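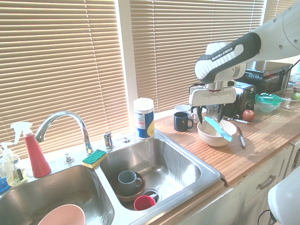 The counter, sink side.

Wanted: People Willing to Cook From Other People's Handwriting

4 min read

Print this page | E-mail this page

Wendodero is looking for 13 home cooks to spend November making dishes from recipes they have never tasted, written by people who assumed everyone already knew how.

The recipes come from the Nigatu collection, a set of 149 handwritten cards that Hawi Zeleke has been typing up for longer than she cares to say. Most date from before the year 2000. A few are perfectly clear. The rest say things like "bake until right" and "flour, the usual amount." One consists of a title, a list of spices and the word "Careful."

We want to publish these as a small cookbook. Before we do, we would like some evidence that they produce food.

What you would be doing

You will get a packet of cards, copied exactly as written, with the gravy stains. You cook each one twice. The first time you follow the card and keep your opinions to yourself. The second time you fix whatever went wrong and write down what you changed. Then you fill in a form, which Malcolm Bellamy designed and is proud of, so please use the boxes.

Everyone also comes to one shared cooking session in our test kitchen, starting at 2 in the afternoon and ending when the dough lets us leave. Bring an apron. Knives, bowls and strong views on salt are already on the premises.
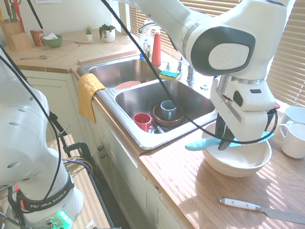
Who we are looking for

You should cook at home most weeks and own an oven whose temperature you more or less believe. You do not need training. We had two trained chefs last spring and they improved everything before it reached the pan – delicious, and no use to us at all.

We would especially like to hear from:

- people who burn things and admit it
- people who can read cursive, including bad cursive
- anyone who has made flatbread more than once on purpose
- one person who dislikes cilantro, for balance

If you have food allergies, tell us when you apply and we will sort your packet to suit. Please don't wait until the walnut cards arrive.

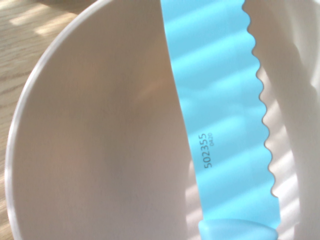 Measurements are where most testers lose heart. The writers of these cards measured with whatever was in the cupboard, and the cupboard is long gone. When a card says "a bowl of flour," it could mean anything from a teacup to a big white bowl wide enough to lay a knife across the inside, and your bread will have feelings about the difference. Your job is to make a sensible guess, weigh what you guessed, and write the number down. Ustyna Tkachenko will compare the guesses and argue with them by e-mail.

What you get

We refund groceries against receipts, up to the limit in your welcome letter. Each tester also receives a copy of the finished book and a line in the acknowledgments, spelled the way you spell it. There is no fee. We would rather say so here than let you find out on page six of a form.

How to apply

Write to Bezawit Gebremichael at the Wendodero office. Tell us what you cook on an ordinary weeknight, and describe one meal that went badly. Half a page is plenty. Applications that mention a "passion for food" will be read, but with a sigh.

Packets go out at the start of November. If you haven't heard from us by then, we have our 13, and your name stays on the list for the soup cards.

Print this page | E-mail this page

Recent notices

Mitiku Lemma on Reading a Faded Recipe Card
Proofreader Needed, Must Tolerate Fractions
Soup Cards: Testers Wanted for the Second Round
Lost at the Tasting Evening: One Green Scarf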